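The Cable Drawer, Emptied

Every house has a drawer that closes only if you lean on it. Ours took up the bottom of the hall cabinet when we moved to Jatoi Street, and it has been gaining weight since. Last May I finally tipped the whole thing out and started sorting, a job I had set aside one evening for. It took 22 evenings. I kept notes as I went, and this page is what became of them, one short entry per resident, in the order they came off the pile.

The phone chargers
Seven of these, for phones we no longer own. One has a plug so wide that it takes up a whole power strip by itself, like a man on a bus with his knees apart. Kept: the two that fit something.

The Niltik adapter
Came with a radio that died young. The adapter is in perfect health and will probably outlive me. It says Niltik on one side and has a stern warning about bathtubs on the other. Kept, out of respect.

The speaker wire
Enough to reach the neighbors. I remember cutting it too short the first time and buying far too much the second time, and that is the whole history of our stereo. Kept, because throwing out wire feels like throwing out bread. 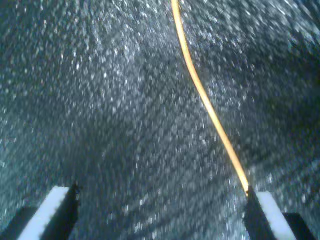 Cable color is a subject on which I have grown opinionated. The people who make cords seem to believe we all want black, so that the thing may hide behind the sofa and be forgotten, and then you are down on your knees with a flashlight trying to work out which black cord belongs to the lamp and which one to the freezer. Give me a thin orange-yellow one any day. Lay it across something dark and speckled and you can follow every lazy bend of it, the drift to one side and the swing back to the other, without putting your glasses on. I would happily pay extra for a whole house wired like that. My family says it would look like a crime scene with better lighting.

The gray one
Flat, four feet long, with a connector on one end that fits nothing and a connector on the other end that fits the first connector. I suspect it was meant as a joke. Gone.

The Drakano extension cord
Three outlets, one of which works if you are patient and hold the plug up with a paperback. It ran the Christmas tree for years, and I would rather not think about that. Gone, and not before time.

The Cidis headphones
Left ear only. I untangled them for most of an evening before I remembered this. Gone, but beautifully coiled.

The mystery cord
Heavy, well made, clearly expensive. It has moved with us 3 times. I plugged it into everything in the house with a matching hole and no appliance claimed it. Kept, naturally. The day I let it go is the day we find the machine.

The twist ties
A whole sandwich bag of them, saved for tying up cables. Not one was on a cable. They are in the kitchen now, not being used there either.

The drawer closes with one finger these days. There is a little space at the back, and somebody has already put a charger in it.

Page put up 20 January 2019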